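Projects > Grippers > Prundov bin trials > README

# Prundov finger vs suction, mixed bin

Pick attempts from a KUKA arm over one grey bin, recorded at Prusbridge to check a claim in the Moreira brochure: that a long articulated finger beside suction "handles any household clutter". We doubted it before we started and we still do.

There are 300 attempts. 202 ended with the item out of the bin, by finger or by cup, and the logs don't always say which. Treat any finger-only success rate you see quoted with suspicion, ours included.
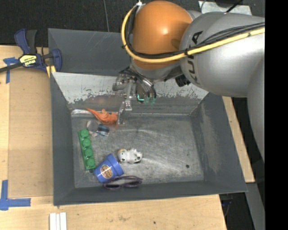
Reading time: 2 min

The finger does best when it can come down right next to something, as with the orange toy against the far wall. Glasses are the hard case. Thin frames lying near a wall gave us 60 attempts and 19 picks, and I would not call that handling.

## Known problems

- Items drift to the left half of the bin and stay there. Results for the right half are thin.
- The hoses and cables run down the arm and limit wrist rotation. Flovwood's controller treats this as a planning failure — we count it as a miss.
- The floor of the bin is badly scratched. Depth readings over the worn patches are poor, and we didn't filter them.
- One fixed camera only. When the arm is low it hides part of the bin.

## Files

`attempts.csv` has one row per attempt. `stills/` holds one picture each. The `grasp_ok` column was filled in by hand on a Monday and needs a second pass.

Please don't use this to rank grippers.

Contact: Remedios Vallejo, Prusbridge | Back to top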